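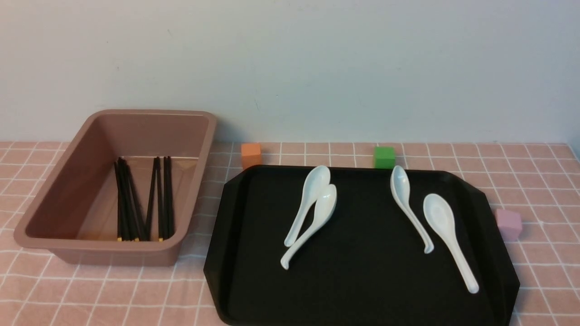
Demonstration Program: Frequently Asked Questions

Last updated Sep 15, 2026

These answers apply to all operators who record demonstrations at the Dramik site, whether by guiding the arm by hand or by using the remote controls. Questions not covered below should be sent to Yaryna Palamarchuk, Program Coordinator.

What counts as one demonstration?

One demonstration is a single task carried out from the starting layout to the finished layout. For the table service tasks, this may mean moving soup spoons from a tray to a bin, or sorting chopsticks from other utensils. The task card states which items are to be moved and where they must end up.

Do I need experience with robots?

No. New operators complete a practice period with a supervisor before any of their recordings are added to the Prosska collection. Practice recordings are kept separately and are deleted each January.

When is hand guiding used, and when is remote control used?

The task card names the method. Hand guiding is used mainly for short motions in which the angle of the grip matters, such as lifting a spoon by its handle. Remote control is used for longer tasks and for any task in which the operator's hands must stay out of view. Operators may not change methods partway through a demonstration.

How should overlapping items be handled?

Pick up the top item first. Do not straighten or separate the items by hand before recording. Spoons that cross each other and chopsticks that lie in a bundle are part of the task as assigned.

What should I do if an item is dropped?

If the item lands on the table within reach, continue and pick it up again. If it falls to the floor, stop the recording, mark it as incomplete and reset the table. Chipped or cracked ceramic pieces must be taken out of use at once.

May I repeat a demonstration that did not go well?

Yes. Please do not delete the first attempt. Reviewers decide which recordings are kept.

How many demonstrations are required?

Each table service task is assigned 280 demonstrations, divided among several operators. The Prosska collection held 1,462 accepted demonstrations at the last review.

Who reviews the recordings?

Ximeng Qin leads the review group. Operators receive written comments when a recording is returned, and may ask for a second review through the coordinator's office.

May recordings be shared outside the program?

No. Requests from partner organizations, including Wekemness, must be made in writing and approved before any files are released.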